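The success rate is a lie we all agreed to

By Mudassar Magsi

The number was 74, and it had a per cent sign after it. It sat in large type on the second page of the report that Drovero sent out in May, and within a day it had been copied into two newsletters and a funding pitch. Seventy-four per cent of items picked from a bin of mixed goods and moved to an empty bin, with no human help. For a job like that, with toys and bowls and odd-shaped things thrown in together, it was a good number. It was better than I expected.

Then Rizwan Mughal went through the logs, one attempt at a time, and found that the gripper had been driven into the floor of the bin on a fair share of the attempts that counted as successes. The arm would come down too far, press, trip its own force limit, back off, and close on the item anyway. The item went across. The software wrote down a success. Nothing in the report mentioned the pressing.

I should say where I stand. I have spent a good part of my working life around picking cells, mostly being called in after something has stopped. I like the machines well enough. What I have grown tired of is the way we talk about them, and the Drovero business is the clearest case I have come across of a habit the whole trade has fallen into. We count the things that arrive. We do not count what it cost to get them there.

The fault itself was dull, as most faults are. A fingertip had been changed. The new one was 3 millimetres longer than the old one, and the figure that tells the arm where its fingers end had not been changed with it. So the arm believed it was hovering just above the bottom of the bin when it was in fact leaning on it. Anyone who has parked a car after fitting a tow bar will know the feeling.

A robot that thinks its fingers are shorter than they are will still pick things up. A soft toy gives a little. A bowl tips. The bin slides, or bends, or the bench under it does. Everything in the cell that can move out of the way will do so, quietly, and for a while the whole arrangement looks healthy from the outside. It carried on like this for 700 attempts. Nobody was hurt, and I don't want to dress it up as a near miss. But an arm of that class can push a great deal harder than a person can, and for all that time it was pushing on something it did not know was there.

I went over on a Thursday, after the correction had been made, and stood by the cell for most of the afternoon.

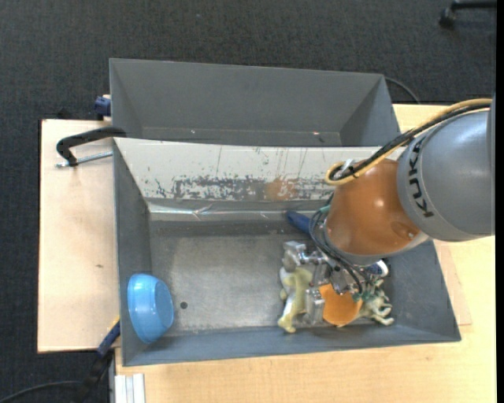 The picking cell, with the gripper down among the items in the front bin.

Look at the wall of a bin before you look at the arm. I say this to everyone and hardly anyone does it. On the far wall of the front one there is a long off-white panel, and along its lower part the white has flaked off in a patch. There are fine vertical scratches above the patch and a strip of clear tape or film below the panel. The floor is scuffed, and paler in the middle than at the back. I cannot tell you which marks came from the bad spell and which from ordinary use, and neither can anyone at Drovero, which is rather my complaint. No one had written down what the bins looked like at the start.

You learn more from ten minutes of looking at surfaces than from a morning of charts. Worn paint is a log of a kind. It can't be filtered and nobody has decided in advance what to leave out of it.

I put this to Mughal, who is a patient man, and he made the case for the other side better than I could have. The task, he said, was defined as moving items. The client, Cuvell, had asked how many items would be moved. If you start adding conditions – no contact with the bin, no more than so much force, no second tries – you end up with a number that can't be compared with anyone else's, and the people who publish the flattering number get the work. He is right about that last part. I have watched it happen.

All the same, I don't think it lets anyone off. Cuvell wanted to know whether the thing could be left alone overnight. That was the real question behind the question, and everyone in the room knew it. A cell that strikes the floor of the bin every few minutes can't be left alone overnight. Sooner or later a finger bends or a cable works loose, and then you come in to find the arm parked with a fault light on and an empty bin still empty. Or, which is worse, you find it still going.

There is a second point, and it bothers me more. The force limit did its job. It tripped whenever the arm pushed past what it was allowed. And the team's answer to this, early on, was to have the arm clear the trip by itself and carry on, as stopping each time was a nuisance and made the trials drag. They set it to allow 4 of these in a row before it would call for a person. It seldom reached that many in a row, so it seldom called.

I have done the same thing myself. I say so before anyone from my past writes in to remind me. You are under pressure, the alarm keeps going, you are fairly sure you know why, and you turn it into something the machine can shrug off. It takes a minute to do and feels like progress. What you have done is take the one part of the system that was telling the truth and teach it to keep quiet.

If a smoke alarm went off every evening while you cooked, you might take the battery out. Most of us would at least remember that we had. In software the battery comes out with one line in a settings file, and three weeks later the person who typed it is working on something else.

I was told more than once that day that the next version would learn its way out of this. The arm would work out from its own mistakes how long its fingers were. Ammann, the bench supplier, has a product note that says much the same, and Jekine is selling a package which promises to spot a wrong tool length by itself. Perhaps they all will. I would like to see it. But I notice that the promise is always about the next version, and that the fault in this one would have been caught by a ruler.

What would I ask for? Very little, and none of it clever. Put the number of force trips on the same page as the success rate, in type of the same size. When a part of the gripper is changed, have someone touch the arm off against a known point before the next run, and have them sign for it. Take a picture of the clean bins and another at the end of the week. If the arm resets itself, count each reset as a failure until somebody has looked at it and said otherwise.

Drovero has agreed to the first of these, and I am told the second is being talked over. Mughal has re-run the trials with the right finger length and is working through the results by hand. He wouldn't give me the new figure when I left, and I thought better of him for it. He said he wanted to watch the recordings first.

I have asked him to send me the trip count along with it. If only one of the two turns up, I shall know what to think.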